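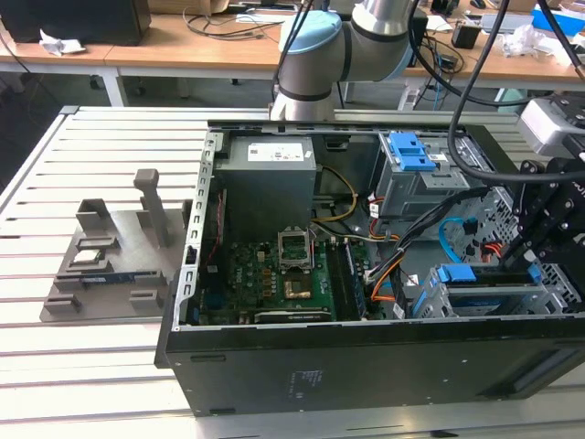

## Finished "The Salt Ledger" – was the ending earned? (spoilers after the first post)

**pagesandpencil** wrote:

I picked this up at the library sale in Furndale without knowing anything about Zulema Núñez. The back cover says it's a family story set over one winter in a harbor town called Rillau, and that's accurate as far as it goes. Two sisters come back in January to clear out their father's office and find his account books.

I liked the first half very much. The second half I read in one sitting, but I closed it annoyed. I'd like to hear from people who have finished it. Please keep spoilers out of the thread title.

**korvapuusti** wrote:

Finished it last month. I thought the ending was fine. Inês burning the last book is set up as early as chapter 5, when she asks Marta if she would want to know. Marta says no. People forget that because the chapter is mostly about the ferry.

**dmhollis** wrote:

I disagree with korvapuusti. Marta says no when she is tired and wants her sister to stop talking. That isn't the same as permission. Then we get 76 pages of Marta trying to find out exactly what is in that book, and Inês burns it anyway and the author treats it as a kindness. I was on Marta's side and I don't think I was supposed to be.

**pagesandpencil** wrote:

> I was on Marta's side and I don't think I was supposed to be.

Yes, that's my problem with it too. I kept waiting for one scene where Marta gets to be angry.

**korvapuusti** wrote:

She is angry. She leaves on the morning boat and doesn't wave. That's the scene.

**dmhollis** wrote:

It's one paragraph.

**thirdshelfdown** wrote:

I read it for my book group. We meet at Raquel Pacheco's house and there were 11 of us for this one, which is a lot for us. We split almost evenly. The people who have cleared out a parent's house mostly sided with Inês. I haven't, and I sided with Marta. Raquel said she thought the father was the worst person in the book and we were all arguing about the wrong thing.

The other complaint was the length. Nearly everyone wanted the section in Cilberg cut. The uncle is introduced, tells his story about the flood, and is never mentioned again.

**soft_hyphen** wrote:

The Cilberg section is the best writing in the book. I would have read 100 more pages of the uncle. He also isn't dropped – the man who sends the crate of pears in the last chapter is the uncle. It's signed with his initial.

**thirdshelfdown** wrote:

I missed that completely. Going back to look.

**thirdshelfdown** wrote:

You're right, page and all. I'll tell the group. It doesn't change my mind about the flood story, which goes on too long.

**soft_hyphen** wrote:

Fair enough.

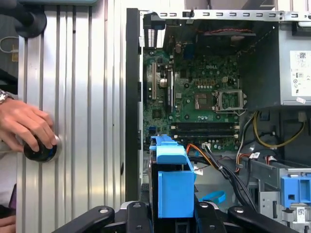

*Hand at left, open case at right.*

**mjk_reads** wrote:

Has anyone read it next to Aino Partanen's *Seol*? Similar setup: siblings, a dead parent, papers in a drawer. Partanen lets you read the letters and Núñez never shows you a line of the ledger. I preferred *Seol* for that reason. If a whole plot hangs on a document I want to see some of it.

**korvapuusti** wrote:

I've read both. *Seol* is the easier book. Once you read the letters they're a bit ordinary, and I stopped caring what the brothers did with them.

**mjk_reads** wrote:

They're supposed to be ordinary. The older brother has built his whole life on what he thinks they say.

**dmhollis** wrote:

Haven't read *Seol*, adding it to the list. Is it the Soo-ah Jang edition people recommend, with the introduction? I saw two at the store and the other one was cheaper.

**mjk_reads** wrote:

Same text in both. The Jang introduction is good but it gives away the middle, so read it last.

**pagesandpencil** wrote:

Thanks all. I reread the boat chapter this morning after korvapuusti's post. I still think it's too short, but I did notice that Marta has the key to the office in her coat when she leaves, and Inês is shown looking for it two pages earlier. So she did take something with her. I'd give the book a 3 out of 5, up from 2.

**dmhollis** wrote:

The key opens an empty office.

**pagesandpencil** wrote:

It still has the desk in it.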